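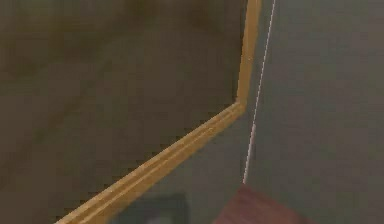 Simulated room, wall and floor meeting at the baseboard corner.

Reviewers wanted for the home robot practice guide
Posted in July by Paavo Saarinen, Gollemska

We're writing a good-practice guide for testing household robots in simulation, and we'd love your help with it! The draft has 13 chapters so far, and the one we're opening up now covers how test rooms should be built, labeled and written up before anyone claims a robot is ready for a real home.

Rooms in simulation are made of plain things: walls, floors, trim, a thin line across the floor that could be a cable or a seam. Small stuff like that is where two labs can run the "same" test and get different answers. Should a report say how sharp the edges were? Who decides if a thin line counts as an obstacle? We have opinions (lots of them), but we want yours too.

What you'd do

You'd get 134 short clips from our Brultmont test set, plus the draft rules. For each clip you mark which rules apply, which ones don't fit, and where the wording left you guessing. Most people in the pilot did it over a few evenings. After that there's one group call, at 4 p.m., where we argue it out -- and yes, the draft really does change after those calls.

Who we're looking for

Anyone who has worked with robots, written safety rules, run a test lab or taught a shop class. You don't need to code. If you've ever read a standard and muttered at it, please apply. We'd especially like to hear from people who work in other people's homes, such as movers, cleaners and home health aides.

Reviewers are paid $400 and named in the guide unless they'd prefer not to be. We have room for 99 people.

To apply, send a few lines about yourself and one rule you wish every robot tester followed. Use the form on the Gollemska site and pick "Room chapter" from the menu.

Comments (3)

Hayes: Is the call recorded? I work second shift.
Paavo Saarinen: Yes, and you can send written notes instead.
trimline: Applied. My rule is write down the floor friction, every time!

Recent posts

Seleo joins the guide as test partner
Draft wording for stop buttons, version two
Notes from the gripper safety call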